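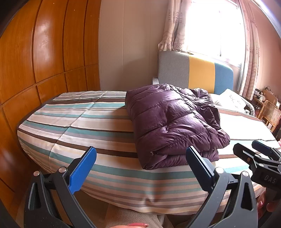
*A puffer jacket folded on the bed, striped duvet underneath.*

# Folding and storing your puffer: frequently asked questions

Danunard is a small outerwear repair and laundering shop. We wash down jackets, sew them up after arguments with fences, and answer the same questions every spring. The answers now live on this page. You are still welcome to call and hear them read to you.

Last updated Friday, January 25, 2019

## Folding

**Can I fold a down jacket at all? I was told it ruins it.**

You can fold it. People hear that down should never be compressed and conclude that the jacket must be kept upright and spoken to softly. A fold is fine. What wears down out is being squashed hard for months, which is a storage problem, and storage has its own section further along.

**What's the right way?**

Use a bed. The floor has hair on it and the kitchen table has jam.

1. Zip the jacket all the way up and empty the pockets.
2. Lay it face down and smooth it from the collar to the hem with your forearm.
3. Fold each sleeve straight across the back. If the sleeves cross, let them.
4. Bring both sides in toward the middle.
5. Fold up from the hem, once for a short jacket, twice for a long one.
6. Lean on it gently until it stops sighing.

You want a thick rectangle, like the purple one in the photo. If yours comes out as a thin rectangle, you are folding a windbreaker.

**Mine keeps unfolding itself.**

There's air in it. Open it up, press from the hem toward the collar so the air has a way out, and fold again. Slick shell fabrics are the worst for this. Putting a book on top for a minute helps. Putting a suitcase on top for a season does not.

**Where should the hood go?**

Inside, down the back, before you do anything with the sleeves. Detachable hoods can come off, though we have a drawer of 55 detachable hoods whose owners took that advice, so maybe leave it on.

**Does it matter which side faces out?**

Not to the jacket. We like the outside out, so you can tell which one it is without unfolding all of them in November.

**Should I roll it instead?**

Rolling is good for a bag and poor for a shelf. Rolled jackets leave shelves whenever they feel like it.

## Before it goes away

**Does it have to be washed first?**

Yes. We know. But body oil and sunscreen go into the collar and stay there, and by next winter they'll have turned into a color. Check the care label, wash it the way the label says, and dry it completely. "Completely" means no cold lumps when you pinch along the baffles. If you find a lump, it goes back in the dryer on low.

**It feels dry. Is it dry?**

Give it another day on a hanger. Then fold it.

**Can I skip washing if I only wore it twice?**

Spot clean the cuffs and collar and we'll say no more about it.

**When should I put it away?**

Whenever it stops being cold where you live. Our shop gets a rush on the first warm Saturday in March and a second rush the following week, when everyone wants the jackets back.

## Storing

**Shelf, hanger or under the bed?**

A wardrobe shelf is our favorite: dark, dry, and at a height where you'll remember it exists. A wide hanger is also good if you have the rail space. Under the bed works in a breathable bag, provided the vacuum cleaner visits now and then.

**What about vacuum bags?**

Fine for moving house. Over a whole summer the down gets flattened, and it can be slow to come back. We sell a cotton storage sack called the Yagi, which does nothing clever. It keeps dust off and lets air in. A clean pillowcase does the same job and you own one already, a fact our sales figures have reflected.

**Can I stack several?**

Two is fine, three if they're light. The bottom one is doing all the work, so trade places halfway through the summer if you're the sort of person who would. Heavy coats and boots go somewhere else.

**Mothballs?**

Down and nylon aren't much of a meal for moths, but your wool scarf is, so don't tuck it inside the jacket for safekeeping. Mothball smell gets into down and stays a long while. Cedar is pleasant if you like cedar.

**It came out of storage flat. Is it dead?**

Probably not. Hang it up, shake it, and leave it overnight. If it still looks like a place mat in the morning, tumble it on low with a couple of clean tennis balls. The noise is normal.

## Our services

**What fill can you handle?**

We clean and mend everything up to and including 700 fill power, and we keep matching 700 down on hand for refilling baffles. For anything loftier, ask first. Synthetic fill is welcome too and complains less.

**How long does a wash take?**

Usually 10 days. Longer in March, see above.

**Will you fold it for me?**

Every jacket goes home folded. If you'd like it on a hanger, write that on the ticket.

**Do you carry Eltov zippers?**

We have sliders and pulls in black and gray. Other colors have to be ordered, and we'll phone when they arrive.

**Can I drop off at Lurnus?**

Yes, the Lurnus laundry counter takes bags for us on weekday mornings. Put your phone number inside the bag as well as on it. Please check the pockets. We return everything we find, including the sandwiches.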